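Nukirum Technical Stores
Thread: sorting push buttons and contact blocks

1/ Departments returning control-panel parts are reminded that push buttons are now received by tray. Parts should be laid singly in a blue tray, with red and yellow mushroom heads kept on their bodies.

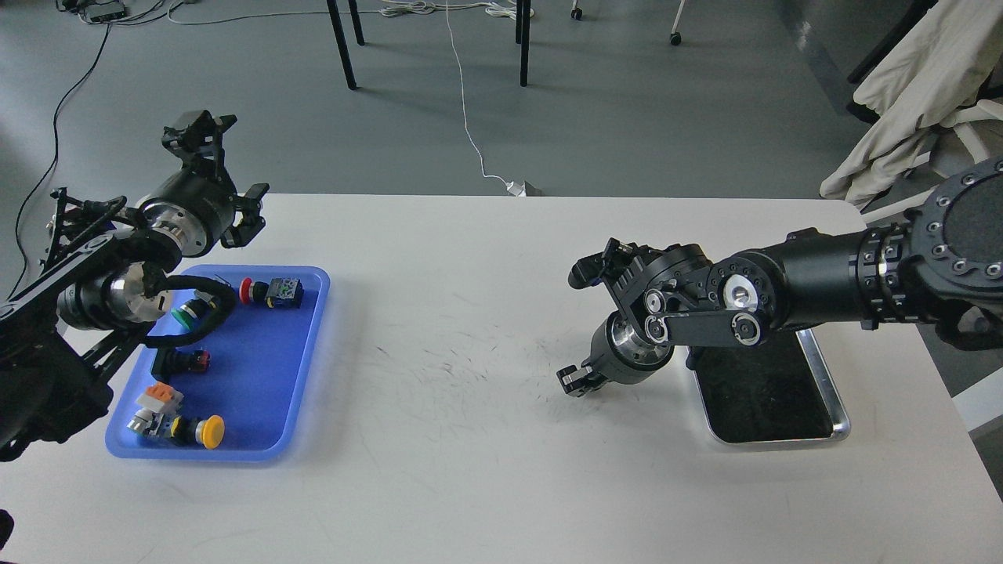

2/ Contact blocks are to stay attached until the part has been checked. Any block that has come away should be placed in the same tray and entered on line 11 of the returns sheet.

3/ Checked parts are transferred to the stainless-steel tray, which must be clear before a new batch is started. Each batch is limited to 17 parts. 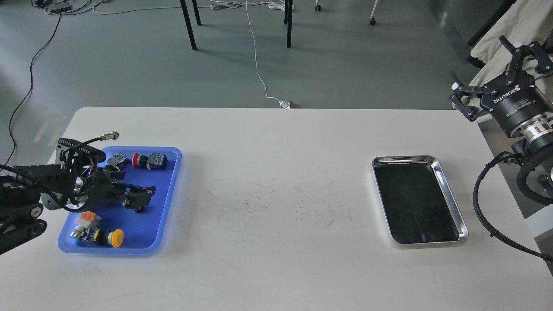 Mebrat Abdella asks whether switches without a legend plate may still be returned.

4/ They may. Please write "no plate" beside the entry. Returns are accepted at the Avine counter until the end of December, and sheets may be collected there from 9 am.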